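Wednesday, 4:40 pm, back bench

Finally got to the key holders today! They've been sitting in the Jelis box since we moved the drill press, and every time I walked past I felt a bit guilty. So I cleared the bench, put the kettle on, and tipped the whole lot out to see what we have.

Quick recap for anyone reading this who missed the start. The Catitthorpe order is for key holders that hang in the pump sheds, the kind a person with gloves on can grab off a hook and not drop in the mud. Steel plate, a coiled spring along the top edge, split rings for the keys, and a plastic sleeve to hold on to. We started with the Pluvent pattern because the drawing was already there (drawer 5, the folder with the torn flap, please put it back when you're done with it). The full run is 2000 if they sign off, and I'd really like the rings settled before anybody orders that many of anything.

The rings are what I keep going back and forth on. The big ones are lovely to look at and a pain to open. I did my left thumbnail in before lunch and went over to the blunt letter opener after that, which works fine if you slide it in flat and turn it a little. The small ones open more easily, but you need to get hold of them properly first and they like to ping off across the floor. One is still under the cabinet as far as I know. I'm calling it lost.

Pulled one of the yellow-sleeved ones over to the pale table, where it's easier to see what the spring is doing.

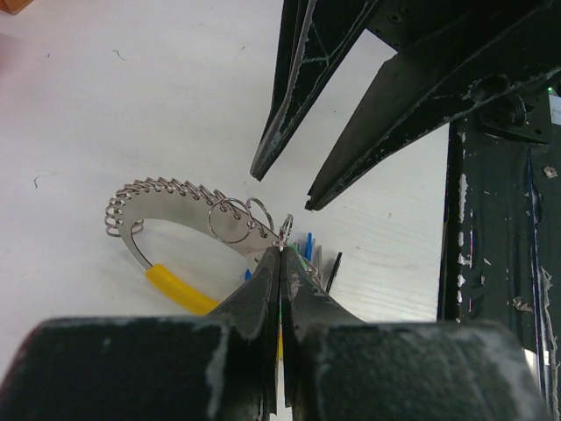 Key holder, yellow sleeve, small ring held at the tips. Spring threaded along the top edge.

I do like that spring. It runs through the holes punched along the rim and gives the edge a beaded sort of feel, and if you rub your thumb along it you know which way up you've got the thing without looking. Good for a dark shed. My worry is grit. All those tight loops are going to collect whatever is in the air out there, and I can't see anyone at Catitthorpe going at it with a toothbrush. I want to leave one in the sand tray overnight and see how bad it gets.

The open middle of the plate can stay as it is, I think. I tried it on the hook by the door and it goes on first time, even when I'm not looking at it (I was carrying my tea). We had talked about closing it up a bit to save bending, but then you'd be fishing around for the hook, and that was the whole complaint with the old wooden tags.

Sleeve color: yellow, please can we just say yellow. I know there was a case for gray so it matches the shed doors. Gray is how you lose keys. I asked Văn whether they can do the sleeve in the same yellow for the whole run, and they said yes, part 661 on their list, and that it holds up to being left outside. We'll see about that. I've put a spare sleeve on the outside windowsill and I'm leaving it there through July.

Other bits. The punch is leaving a little burr on the back of the rim, so run the fine file over it before the spring goes in, or you'll be picking the spring out again like I was. The steel came off sheet 3411 in the rack and there's enough left for another small batch. Box is back on the middle shelf, rings in the jam jar, big and small mixed together for now, sorry, I ran out of jars.

To do tomorrow: sand tray, find out what the next ring size down costs, ask Catitthorpe how many keys they really want on each one. And sweep under the cabinet.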